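About Eltham Press

Who We Are
What We Publish
How a Book Gets Made
For Writers
For Bookstores and Libraries
Our Building
Contact

Who We Are

Eltham Press is a small publisher of memoir, family history and illness narrative. We work from a former feed store in Clarkdale, and we put out a short list each year. Most of our authors have never published a book before. Many of them did not plan to write one.

The press began with a single title. A retired surveyor had left behind a set of notebooks about caring for his wife, and his family wanted them in print. They asked a local printing shop, Lemieux, whether it could be done. The people at Lemieux knew how to print a book but not how to edit one, and they passed the notebooks to two friends who did. Those two friends became Eltham Press. The surveyor's book is still in print and we still send a copy to anyone who asks what sort of thing we do.

We remain separate from Lemieux, though they print nearly all of our paperbacks and we share a loading door.

What We Publish

Our books are first-person accounts by people who have lived through the thing they are writing about. We have published parents, nurses, a ferry pilot, a school bus driver and a former nun. The subjects run from long illness and bereavement to adoption, farm life and moving across the country late in life.

The list is divided into 2 series.

The Eltham Memoirs are full-length books, usually in paperback. They are edited from a manuscript in the ordinary way and sold through bookstores. Some started as journals, some as letters, and a growing number as posts on a personal website that family and friends had been reading for years.

The Gramumdale Papers are shorter and are based on old documents. The series is named for the farm where the first set was found, a run of letters beginning in 1834 between a woman and the sister she had left behind. Each volume prints the papers in full with a plain introduction and notes at the back. We keep the original spelling. Where a word can't be read, we leave a gap in brackets and do not guess.

We do not publish fiction, poetry, children's books or self-help. We get a fair number of manuscripts that give medical advice, and we do not take those either. An author may say what happened in their own family. We ask them to stop there.

How a Book Gets Made

A memoir usually takes us two years from the signed agreement to the finished book. Writers are sometimes surprised by this. A good part of that time belongs to the author, who may need to set the manuscript aside for a while, and we do not hurry anyone through the chapters that are hardest to go back to.

The first reading is done by one editor, who writes the author a letter. It is a long letter, often 7 pages or more, and it covers the whole book: where it starts, what is missing, which people a reader will lose track of. There are no marks on the manuscript itself at this stage. The author then revises, and we read again.

Writing that began as a blog needs a different kind of work. Posts were written on the day, for people who already knew the story, and they repeat themselves. They also tend to skip the weeks when things were going well. We ask the author to cut the repeats, fill in some of the quiet stretches and leave the posts from the worst days close to how they were first written. Readers' comments are left out unless the person who wrote them has agreed in writing.

After that comes line editing, then a copy edit by someone who has not seen the book before. We also ask every memoir author to show the relevant pages to close family members who appear in the book. They do not have a veto, but we want them to have read it before a stranger does. Names of private people are changed if they ask, and names of children outside the family are always changed.

Page design is done in our own office. We use two typefaces for the whole list, one for each series, and our standard memoir size is a little wider than most paperbacks. Family photographs are scanned here and returned to the owner. If a photograph has writing on the back we scan that too, and sometimes it ends up in the book.

For Writers

We read unsolicited work once a year, during August. Please send a one-page letter, the first two chapters and a short account of the rest. You do not need an agent. You do not need to have finished the book, but we would like to know how much of it exists.

A few things that come up often:

We pay a small advance and a royalty. We never charge an author for editing, design or printing. If you get a bill from anyone using our name, it did not come from us.

Co-written books are welcome. We have published a mother and son, and two brothers who disagreed about most of what they remembered. In that case we printed both versions, with alternate chapters.

You keep the copyright. If your writing is already online, we will ask you to take down the parts that appear in the book for the first year after publication. The rest can stay where it is.

We answer everything we receive. It can take until the end of the winter, and we are sorry about that - there are only a few of us reading. Please do not send original diaries or letters. We can't be responsible for them in the mail, and photocopies or scans are fine for a first look.

If we turn a manuscript down, it is often a matter of what is already on the list. We try to say so when that is the case. We don't give detailed notes on work we are not taking.

For Bookstores and Libraries

Our books are available on standard trade terms and can be returned. Small orders are packed here and usually leave on the next working day. Larger ones go out from Lemieux directly. If you are planning an author event, let us know early, as several of our authors do not travel and would prefer to join by phone or video.

Libraries that run reading groups can borrow a box of any Eltham Memoir free of charge, apart from return postage. There is a sheet of discussion notes in the box. The notes were written by the authors and they vary a good deal in length.

Large-print editions exist for over 100 titles, counting both series, and we add more as we reprint. We also lend out a set of older titles to hospital family rooms. Those copies are given away in practice, and we replace them when we hear they are gone.

Our Building

The office is on the ground floor of the old feed store, behind the post office in Clarkdale. The front room has a table, a kettle and a shelf of everything in print, and visitors are welcome to sit and read. The middle room is where editing and page design are done. The back room holds the scanner, the stock and the archive boxes for the Gramumdale Papers, which have to be kept away from the outside wall.

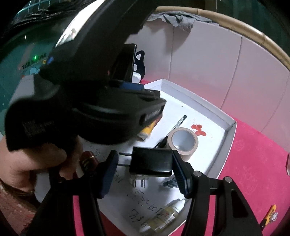 A power adapter, with its prongs showing, beside a larger black device.

Some of the original grain scales are still in the hall. They no longer weigh correctly, but people like to stand on them. There is one step at the front door and a ramp at the side, next to the loading door. Parking is on the street.

Students from the high school come in during the spring to learn proofreading. They work on live pages, with a member of staff reading after them, and their names are printed in the back of the book. If your school is within driving distance and would like to do the same, please write to us.

Contact

Mail is the best way to reach us with anything longer than a page. Address it to Eltham Press, Old Feed Store, Clarkdale. Short questions can be sent through the form on this site, and we check it every morning the office is open.

Permission requests should give the title, the page numbers and how the passage will be used. We do not charge for use in funeral and memorial programs. For use in another book, we will need to ask the author, so please allow a few weeks.

If you knew someone who appears in one of the Gramumdale Papers, or you are descended from them, we would be glad to hear from you. Corrections have come to us this way and they are included in the notes when a volume is reprinted.

Page last updated April 2023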